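I picked the Pumamden fort for my local history project mostly because I could walk to it. My grandmother's place is 900 yards down the hill, and for years I thought the grassy lump behind the feed store was a landfill. Nope! It's what's left of an earthwork, and there was a fight over it.

The marker by the road says 267 men held the walls for most of a day before the ammunition ran low. That number bugged me, so I went looking for where it came from. Mr. Agbeko at the county archive pulled the muster roll for me (pencil only in that room, and I'd brought three pens), and the roll has 30 fewer names than the marker. Kerstin Buschmann, my project partner, thinks the extra ones were railroad hands from the Dunel depot who got handed rifles that morning. I like that idea a lot but we couldn't find a single pay slip to back it up, so it goes down as a maybe.

We also paced out the ditch in July. The north side is easy. The south side is under somebody's driveway now, and the 1920s plat map we used for it has a coffee ring right over the gate.

I wrote most of this up at my aunt's, between turns watching my little cousins. 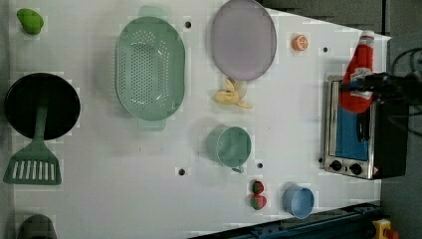

Toy kitchen things on the table, with the mint-green colander and the frying pan.

What I'd still like to do is check the Deschamps letters. Two of them mention the depot by name, but they're on microfilm and the reader was broken both times I went. Ms. Bakos says I can add a page in the fall if anything comes up.

Related projects
Who Built the Misar Road Bridge?
Dunel Depot Before the Fire
Reading Old Plat Maps
Roman Tomaszewski: Markers on Route 9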